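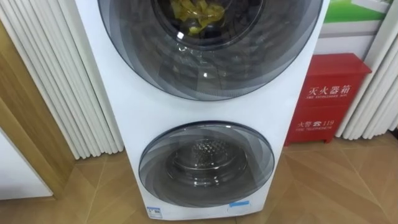
Dos puertas, una encima de otra, y algo amarillo en la de arriba.

Inicio > Diario > Casa y gastos

Lavar de noche para ahorrar: mis dudas

Imprimir | Enviar por correo electrónico

Llevo desde noviembre oyendo que hay que poner la lavadora de madrugada. Me lo dijeron en el trabajo, lo leí en el folleto que metieron en todos los buzones de Wistgate y lo repite la aplicación de Celico, mi compañía eléctrica, cada vez que la abro para mirar el recibo. «Mueve tu consumo», dice, con un dibujito de una luna. A mí los dibujitos de lunas me ponen en guardia.

Así que estuve 3 meses haciendo lo que me pedían. Lavados después de medianoche, lavavajillas también, y el termo con un programador de la marca Madigan que venía con unas instrucciones traducidas por alguien con mucha prisa. Apunté las lecturas en una libreta porque de la aplicación no me fío: la primera semana me asignó un consumo altísimo en unos días en que yo estaba fuera, en casa de mi hermana.

La cuenta, para quien quiera hacerla: el programador y el cambio de enchufe me costaron 90 euros. Lo que he ahorrado no llega a 2 euros al mes. Me faltan unos cuantos años para recuperar lo gastado, suponiendo que el programador dure tanto, y por cómo suena el relé no pondría la mano en el fuego.

Ya sé lo que me van a contestar. Que depende de la tarifa, que depende de la casa, que si tuviera coche eléctrico sería otra cosa. Puede ser. No tengo coche eléctrico ni intención de comprarlo para que me salgan las cuentas de la colada. El folleto prometía ahorros «de hasta 200 euros al año», y ese «hasta» hace un trabajo tremendo en la frase. Hasta 200 cabe cualquier cosa, también lo mío.

Luego está lo que no sale en ninguna tabla. El centrifugado a las dos de la mañana se oye en el piso de abajo, y en el edificio tenemos unas normas de convivencia que piden silencio a partir de las once. Pregunté en la oficina de atención de Celico en Dovutgate cómo se casaba una cosa con la otra. Me dieron otro folleto. El mismo dibujo de la luna, en verde.

Y la ropa se queda dentro hasta que me levanto, húmeda y hecha una bola. Más de una camisa la he tenido que volver a lavar, con lo cual el ahorro de ese día se fue por el desagüe — nunca mejor dicho.

No digo que la discriminación horaria sea un engaño. A quien tenga una casa grande, con calefacción eléctrica y sin vecinos debajo, igual le compensa, y me gustaría ver sus recibos antes de discutirlo. Lo que me cansa es que el consejo se dé siempre igual, a todo el mundo, y que casi nunca vaya acompañado de una cifra que se pueda comprobar.

De momento he vuelto a lavar por la tarde, al llegar del trabajo. El termo lo dejo con el programador, ya que está pagado. Seguiré apuntando en la libreta hasta que se acabe el invierno y, si los números cambian, los pondré aquí, aunque me toque darle la razón a la luna.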